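Clearing a Table That Collects Everything

Any flat surface near a door or window fills up. Mugs stay where they were last put down, somebody leaves a racket, and the tissues end up there too. The steps below are for a table that has to be used for something else by evening, and they take less time than sorting the whole room.

Start at the front edge

Clear the edge where you stand or sit first, and work toward the back. Push things away from you in one loose group instead of picking them up one by one. Wipe the bare part with a damp cloth and a drop of dish soap.
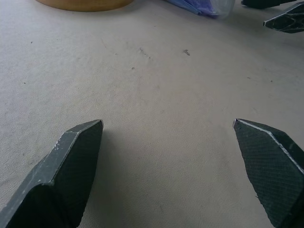 Let it dry before anything goes back on it. On pale tops, old scuffs won't come out with soap. Try a paste of baking soda and water on a spot at the back, rub lightly, and rinse with a clean cloth. If the spot looks dull afterward, leave the rest alone.

Sort by room

Don't sort by size or by owner. Sort by the room each thing goes to, and carry one room's worth per trip. Sports gear goes to the hall closet. Pencils go back to the desk. Plastic bags get shaken out, folded flat and put in the kitchen drawer, except the torn ones.

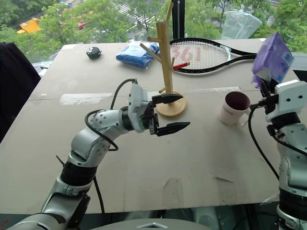
Small round things and anything that rolls should go in a shallow dish until the end. I use the lid of an old Noscombe cookie tin. Rackets shouldn't lie under other things, so hang yours by the throat on 2 nails or a wide hook.

What may stay

Decide this before you put anything back.

1. One mug per person, on a mug tree or upside down on a towel.

2. One packet of tissues, close enough to reach from a chair.

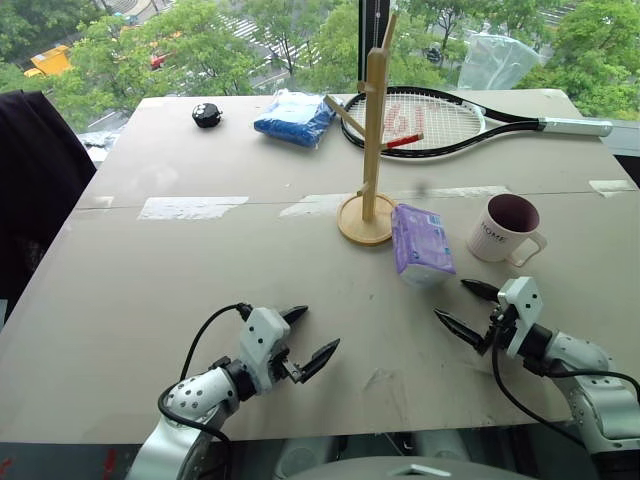

3. Nothing that belongs to a hobby. Give that its own box.

Mug trees

A mug tree saves shelf space, but a light one tips if you load it on one side. Hang the first mug low and the second across from it. Pegs that stick out at different heights, like the short ones on this wooden stand, suit mugs of different sizes. My Nelis stand got wobbly after a winter by the radiator, and a little wood glue under the post fixed it.
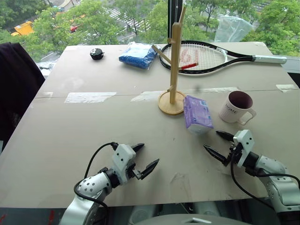
Tables made from two boards need some care along the join, where crumbs and spills get in. Run a dry toothbrush along it before you wipe. Translucent tape over the seam, put on in separate strips as on this one, keeps most of it out, but the ends lift in time and collect dirt. Peel it slowly, clean off the glue with rubbing alcohol on a rag, and put down fresh tape. I change mine every January.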